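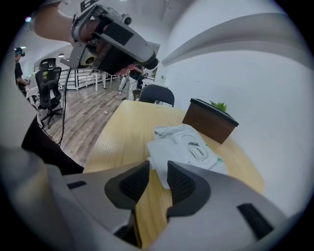

Bretgate Residents' Forum
Notes of the visit to Gravix, March 4, 2025

Chair: Lahcen Abou Zeid

1. Notes of the January meeting
Agreed, with one spelling put right.

2. The demonstration
Gravix showed members the hand-held grippers used to record people doing everyday jobs. The recordings are meant to teach a robot arm, called Kos, to do the same jobs by itself. Kos was not running during the visit. Members had understood from the invitation that it would be, and asked for this to be noted.

Gravix said Kos had managed 93 out of 100 tries at picking up a flat packet. The Chair asked who had chosen the packets and whether a person had set each one straight beforehand. The reply was that "conditions were kept steady". Members took this to mean yes.

A member asked how many recordings are needed for one job. The answer was up to 800. She said that she could teach her grandson to clear a table in an afternoon – and he is not a quick learner.

3. Questions
Cost: no price was given for Kos. Gravix would only say that it would be "in line with the market". The Chair said he did not know what market that was.

Safety: members asked what happens if someone's fingers are in the way. Gravix said the arm would slow down. Asked whether it would stop, they said they would check.

Jobs: the leaflet says that staff at Zostex, the packing firm, were "freed for other work". It does not say what work, or how many are still there. Gravix did not have the figures to hand.

4. Proposed trial at the Bretgate day centre
Gravix would like a trial lasting 7 weeks in the kitchen. Two members were in favour, on the grounds that it would cost the centre nothing. Others pointed out that somebody has to stand next to the thing all day.

Decision put off until written answers are in.

5. Actions
Chair to write to Gravix about price, stopping and the 93 figure.
Chair to ask Zostex for its own account of the work there.
Gravix to be asked for a date when Kos can be seen working.

6. Any other business
The bus shelter light is still out.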